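The Nine Cells

Kokano, before the ferry

The box had to be done before the ferry and the ferry was at 6. So, no breakfast. Coffee standing up. Hair wet, shoes on already, coat over the chair, the whole day leaning on the door.

She'd said she would do it in April. Of course I will, she'd said, it's an hour's work. And then April went, and the summer went in that way it does, and now it was the last possible morning and the sweets were still in a paper bag on the windowsill where the sun got them every afternoon.

Her grandmother's box. Reddish brown, walls you could rest a finger on, one big space up top and the little cells under it. It came out once a year for the Akinola table, which is the long one by the window in the hall at Wundbridge, where every family puts down a box and everybody walks along and takes one thing from each. That was the whole event. You walk, you take. Her grandmother used to say you could tell how a family's year had gone from the cells, and then she'd look at somebody's box and raise an eyebrow and say nothing else until they were home.

No eyebrow this year. First one without.

Clear the table. Mail, keys, the dictionary, a plate. All of it onto the bed. Wipe it down, wipe it again, there was jam. Box in the middle. Right.

The top stays empty. That was the rule and she'd never got an explanation for it, not at seven and not at seventeen. What goes in there? Leave it. But what goes there? Leave it, I said. So as a child she'd decided it was for a bird, and had checked it for feathers all through one winter.

The cells, then. Foil in the corner. Foil ones first or foil ones last? She couldn't remember. She could remember the hands doing it, the speed of them, the click of the ring on the wood, but not the order. How do you watch a thing every year of your life and not get the order. She put one in. Took it out. Put it in the next cell over and it looked wrong there, it looked like a tooth in the wrong place.

Phone buzzing on the bed under the mail. Leave it.

The white ones were easier. They could go anywhere and they knew it. One down in the bottom row, one next to it. One up top in the middle. She started to get a little rhythm, which was dangerous, because then she thought about the hospital and the rhythm went.

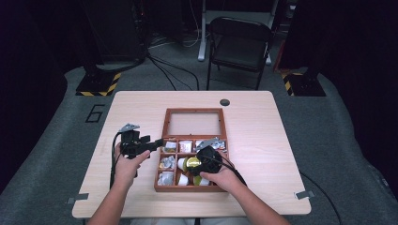 It was the gold one that stopped her. There was only ever one gold one. Her grandmother bought it from the shop on Trokel Street, the one with the step you trip on, and carried it home in her glove, in the actual glove, with her hand in it, and complained the entire way about the price. And it went in last and it went in the same place, and that place was. Was what. Middle row, yes. Middle row on the right, or was it the dead center?

She tried the center. Shiny thing sitting there like a doorbell. No.

On the right then. Better. Maybe better. She stood back, bumped the chair, the coat slid off and she left it.

She could call her aunt. Her aunt would know. Her aunt would also say, you're doing it NOW? and there would be ten minutes on that alone, and then the other thing, the question of the apartment, and who was going to go throught the closets. Not before the ferry. Not with wet hair.

So do it on your own. Think. What did she say while she did it? She always said something, under her breath, the same thing, a kind of counting that wasn't counting. One for the door. One for the road. One for the one who's late. That was it, that was some of it! One for the one who's late. And the hand going down on the right side, ring clicking, and then the little pat on the wood, done, get your coat.

One for the one who's late. It went on the right. She was sure of it now, or sure enough, and anyway who was left to check.

Five twenty. Go, go.

The yellowy green one in the bottom corner was a risk. That was hers, she'd picked it out herself, it had never been in the box before. It wasn't a family thing, it was just a thing she liked. People would notice. The old ladies at the far end noticed everything, they'd noticed when somebody used store ribbon and it was still being discussed. She picked it up to swap it and then stood there holding it.

Her grandmother had put something new in once. This came back all of a sudden, whole, with the smell of the hall and the radiators. It was the year after the flood, and there was a walnut in the corner where no walnut had ever been. And when she'd asked about it, on the ferry home, 300 people on board and all of them damp, her grandmother had said, well, it was my year too, wasnt it.

She put the green one back.

And the top? She looked at the top. All that space, just the pale floor of it. It seemed bigger this year. You could put a letter in there. You could put a glove. She did go as far as the hall closet, she did get the glove out, gray, the left one, the thumb gone thin. It would have fit. It would have fit very well.

Leave it, I said.

Okay. Okay, fine. She put the glove in her pocket instead and then, since it was in the pocket, she put her hand in it.

Dish towel round the box, twice, knotted. Keys. Where are the keys. On the bed, under the mail, with the phone, which had buzzed itself nearly flat. Coat off the floor. Light off, light on again to check the stove, light off. The stairs in the dark with both arms full, feeling for each one with her heel, listening for anything rolling around in there and not hearing it.

Outside it was just starting to get gray. There were 264 steps down to the landing, she knew because it was painted at the top for the tourists, and she took them faster than she should have. Halfway down she could see the boat with its lights on and the man already at the rope. She yelled. He looked up. He looked at the bundle in her arms, and he must have known what it was, everybody down there knew, because he took his hand off the rope and lit a cigarette.

One for the one who's late, she said, out of breath, going past him.

What? he said.

Nothing. Thanks. Thank you.

She sat inside on the side by the engine, where it was warm, with the box on her knees. The bench across from her was free. She kept her foot against it anyway, the whole way over, so that it stayed that way.

Posted October 2023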